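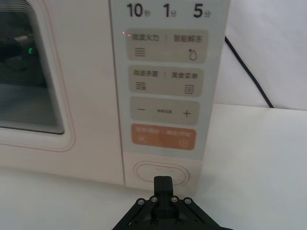 Residents of Suridside are asked to leave the shared microwave oven in a fit state for the next person. The control panel collects grease from fingers and should be wiped after each use with a soft cloth, well wrung out. Particular attention should be paid to the quick-time labels along the top, marked for 10 seconds, one minute and five minutes, and to the touch buttons beneath them. Scouring pads and abrasive creams must not be used on the glossy surface or on the door window.

For dried splashes inside the cavity, place a microwave-safe bowl of water with two slices of lemon on the turntable and heat at 700 watts for three minutes. Leave the door closed for a further five minutes, then wipe the walls and ceiling. The bowl will be hot and should be lifted out with oven gloves.

Switch off at the wall before cleaning the door seal. Spare cloths are kept in drawer 11.

Faults should be reported to Annick Bailly, Household Services, Room 56.

Page reviewed 30/09/2024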